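Building Services Bulletin
Changes to waste collection on floors two to five 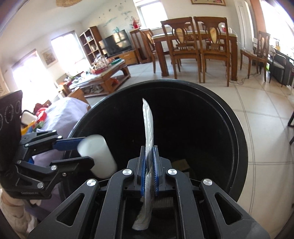 What is changing

The contract with Cudness ended in September and the new contractor, Lustel, works to a different specification. General waste will be collected once a day, after 18:00, in place of the two shorter rounds. Recycling will be collected on alternate evenings. The first collection under the new arrangement is on October 5, 2023.

Desk bins are withdrawn. Each floor will have shared stations by the lifts and in the kitchen, with separate containers for general waste, mixed recycling, paper and food. Labels are on the lids and on the wall behind, and the wall label is the one to follow if the two differ. Lids do get swapped during cleaning.

Plastic film and wrapping

The most frequent reason for a rejected load is plastic film. Under the previous contract film was accepted with mixed recycling. Lustel's sorting line does not take it, and a load containing film is charged at the general waste rate. In the last quarter 129 bags were charged in this way. Film, crisp packets, parcel wrapping and anything with a metallised surface now go in general waste. Rigid plastic still goes in mixed recycling, provided it is empty and rinsed.

Cups

Paper cups have a plastic lining and must not go in with paper. They can be stacked in the tube beside the kitchen sink on floors two and four. The tubes hold 60 cups each and are emptied by the cleaning team. Plastic cups are treated as rigid plastic.

Weights and charges

General waste for the last quarter came to 1504 kg across the four floors. The new contract has a threshold of 1000 kg per quarter, above which a higher rate applies. Moving food waste into its own container should account for most of the difference — the trial on floor three suggests as much, although it covered only two weeks and one of those was quiet.

Bulky items and batteries

Furniture, monitors and cable go through the stores request form as before. Batteries are collected at reception. Please tape the terminals of lithium cells before handing them in.

Questions about the stations should go to Adwoa Sowah. Invoices and recharge codes are handled by Valdir Prado, extension 129.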